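Redeler, Band 1 bis 5: Druckstand, Papier, Lücken

Wer Redeler nur aus der Gesamtausgabe kennt, kennt eine andere Serie. Ich habe im Februar alle Hefte noch einmal in der Reihenfolge ihres Erscheinens gelesen, diesmal mit der Gesamtausgabe daneben, und die Abweichungen notiert. Ein Teil davon ist bekannt und in Foren mehrfach aufgeschrieben worden. Der größere Teil meines Wissens nach nicht.

Zur Ausgangslage. Die Heftserie umfasst 57 Nummern, zusammengefasst in fünf Bänden mit 1481 Seiten. Gezeichnet hat durchgehend Kwesi Fiadzo, die Texte stammen bis Heft 47 von Ama Agbeko, danach von Yaw Wumbei. Die Hauptfigur, ein geflügelter Bote im Dienst der Stadt Wollidlow, trägt in der Heftserie keinen Eigennamen. »Redeler« ist die Amtsbezeichnung. Die Gesamtausgabe macht daraus ab Band 2 einen Vornamen, was mehrere Dialoge unverständlich werden lässt, etwa die Übergabeszene, in der zwei Redeler miteinander reden und sich gegenseitig mit dem Titel anreden.

Kolorierung

Die Hefte wurden mit einer flachen, auf wenige Töne reduzierten Farbpalette gedruckt. Für die Gesamtausgabe hat Elikem Baidoo neu koloriert, mit Verläufen und gesetzten Glanzlichtern. Handwerklich ist das sauber. Das Problem liegt in den Nachtszenen. Fiadzo arbeitet dort mit großen Schwarzflächen und lässt die Flügel als ausgesparte Form stehen. In der Neukolorierung liegt über dem Schwarz ein Blauschleier, und die Aussparung ist mit Federstruktur gefüllt. Damit verschwindet die Silhouette, auf die die Seitenkomposition hin gebaut ist. Am deutlichsten sieht man es auf der Doppelseite mit dem Sturz vom Wasserturm. Im Heft findet das Auge die Figur sofort, im Band muss man sie suchen.

Umgekehrt profitieren die Innenräume. Die Werkstatt des Mechanikers Odoi bestand in den Heften aus Ocker und Grau, und in den kleinen Panels liefen Werkzeug und Hintergrund ineinander. Baidoo trennt die Ebenen mit geringem Helligkeitsunterschied und lässt die Metallflächen stumpf. Abgenutztes Metall ist im Comic schwer, weil es gleichzeitig spiegelt und fleckig ist. Die meisten Koloristen entscheiden sich für eines von beiden.

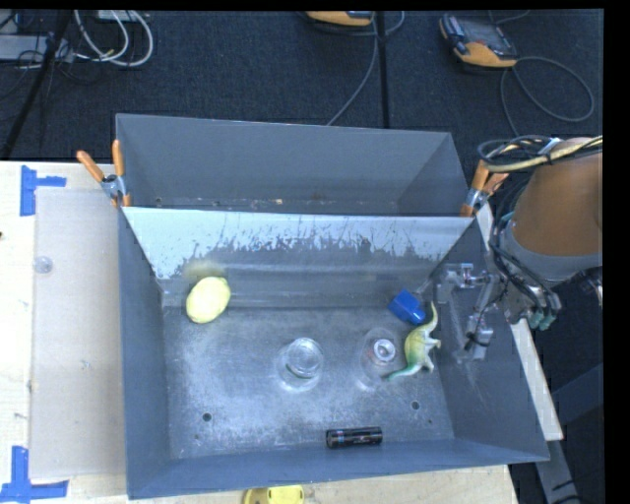 Zitrone und durchsichtiger Becher in grauer Metallwanne, dahinter eine zweite.

Lettering

Die Hefte sind handgelettert, von Fiifi Baidoo, mit leicht schwankender Grundlinie und zwei Strichstärken. Die dünnere ist für Funksprüche reserviert. Die Gesamtausgabe verwendet einen Font, der aus dieser Handschrift abgeleitet wurde, aber nur eine Strichstärke besitzt. Funksprüche erkennt man dort ausschließlich an der gezackten Blase. Solange jemand im Bild spricht, reicht das. In den Kapiteln, in denen der Funkverkehr als Textband über stumme Panels läuft, reicht es nicht, und man liest Erzähltext und Funk als dieselbe Stimme. In Heft 47 hängt die Auflösung davon ab, dass der letzte Satz per Funk kommt. Im Band steht er da wie ein Kommentar des Erzählers.

Die Geräuschwörter wurden teils belassen, teils ersetzt. Ein System konnte ich nicht feststellen. Wo sie hinter der Figur liegen, sind sie original, wo sie die Figur überlappen, meistens neu gesetzt. Ich vermute, dass die Folien mit den Überlappungen nicht mehr vollständig vorlagen. Belegen kann ich das nicht.

Fehlende Seiten

In Band 3 fehlt die Rückblende mit der Vereidigung. Der Schnitt ist so gelegt, dass die vorangehende und die folgende Seite am selben Ort spielen. Beim Lesen fällt er nicht auf. Er fällt auf, wenn später auf den Eid verwiesen wird und man zurückblättert. In Band 4 wurde eine ganzseitige Karte von Wollidlow durch eine leere Vakatseite ersetzt. Die Karte war ungenau (der Hafen lag am falschen Ufer), und ich nehme an, dass sie deshalb entfiel. Korrigieren wäre möglich gewesen.

Vollständig enthalten sind dagegen die kurzen Nachträge, die in den Heften auf der hinteren Umschlagseite standen. Sie sind am Ende von Band 5 gesammelt, ohne Heftangabe. Wer sie zuordnen will, muss die Hefte besitzen oder nach der Flügelform gehen: Fiadzo zeichnet die Handschwingen in der frühen Phase spitz, später gerundet. Der Übergang ist fließend, die Methode entsprechend grob.

Papier und Bindung

Die Hefte haben ungestrichenes Papier, das inzwischen am Rand bräunt. Die Bände sind auf gestrichenem Papier gedruckt und fadengeheftet. Aufschlagverhalten gut, auch in der Mitte von Band 2, wo die meisten Doppelseiten liegen. Im Bund gehen trotzdem einige Millimeter Zeichnung verloren. Bei den Luftaufnahmen stört das kaum, bei Gesichtern schon. Lagerung bei mir stehend im Regal, Modell Skosby, Fachtiefe ausreichend. Die Hefte liegen in säurefreien Hüllen, je Band ein Karton.

Empfehlung

Zum ersten Lesen die Bände, schon wegen der Verfügbarkeit. Wer die Nachtszenen so sehen will, wie sie angelegt sind, sollte nach den Heften des ersten Drittels suchen, die vergleichsweise häufig angeboten werden. Ab dem Autorenwechsel werden sie selten, und der Erhaltungszustand ist oft schlechter als angegeben. Vor dem Kauf die Klammern zeigen lassen. Rost an den Klammern zieht ins Papier und lässt sich nicht mehr entfernen.

Die Liste der Abweichungen Seite für Seite ist noch nicht in einem Zustand, in dem ich sie einstellen möchte. Band 1 und 2 sind fertig, bei Band 3 fehlt mir der Abgleich der Geräuschwörter.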